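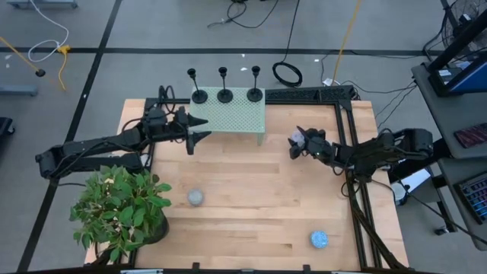
Melholm Residents' Association, minutes of the January meeting. The meeting was opened at 7 pm in the usual hall and the minutes of the last meeting were accepted with one correction: the water bill for the garden was paid in two parts, not in one. The first point was the new shared table for the reading room. The members spoke in favor of a pale wooden top with planks running along it, like butcher block, and the darker streaks in the grain were not seen as a problem. A price will be asked from Noiphan before the next meeting.

Garden plots. There are 40 plots and five of them have no holder for the coming season. It was agreed to offer them first to the people on the waiting list, and after that to the residents of Clomano street. One member asked if a plot can be divided. The rules do not speak of this, so the question stays open.

Money. The balance of the account is 364 dollars. The yearly fee remains the same. Two members voted against this, as they would like to save for a new fence on the north side.

Noise. Complaints were received again on the delivery trucks of Vusorness, which arrive before 6 in the morning. A letter was sent in the fall and there was no answer. A second letter will be written - this time with a copy to the town office.

Other matters. The key of the tool shed is still missing. Whoever has it is kindly asked to return it by Friday.

The meeting was closed at 8:25 pm.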